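Clalton House – Residence Diary, December

Morning. The second-floor bathroom cabinet was emptied in accordance with the end-of-term schedule. Ms. Belkadi removed 2 bags of expired toiletries for disposal. Mr. Helmy has requested that the shelf be relined before residents return, and the paper has been ordered from Hostex.

2:00 p.m. Work then moved to the travel bottles, which residents leave behind in greater numbers each year. The caps and nozzles were taken off and laid out beside the bottles on the dark table. Several tops still have their tubes or tips attached – the purple, the pink and the white ones are to be kept with the bottles they fit. Any bottle still holding liquid is to be emptied at the sink and rinsed twice. The large contact-lens solution is not part of the set and will be returned to the cabinet. Ms. Duda asks that no bottle be closed until it has dried overnight. 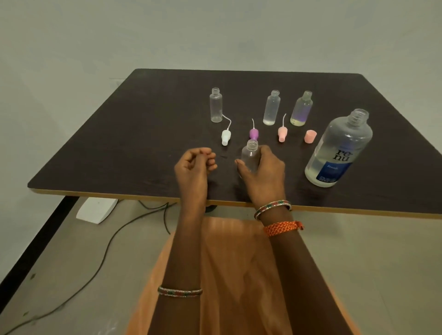

Evening

Mr. Shehata collected the linen count. The total stands at more than 200 pieces, and the sheet has been filed with the office.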